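# The Koluvgate Mug

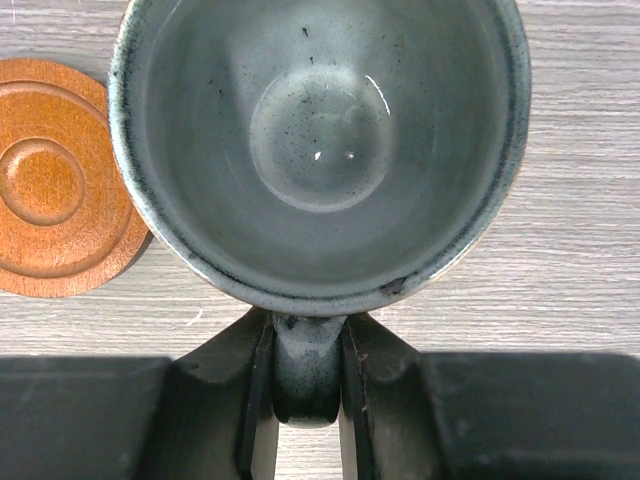

*by Špela Vasić*

"It's from Koluvgate," Ruben said. "They only fired 800."

I looked at the blue-grey glaze, the speckles crowding up toward the lip. Every gift shop in Clirkelton sold speckles.

"Who told you 800?"

"The man at the stall."

"The man selling it."

He pointed at the dark spot on the rim, to the right of the handle. "Proof it's handmade."

"Or it's a chip."

"It's in the glaze, Špela."

I ran my thumb over it and couldn't tell. I asked what he'd paid. Ruben went to fill the kettle.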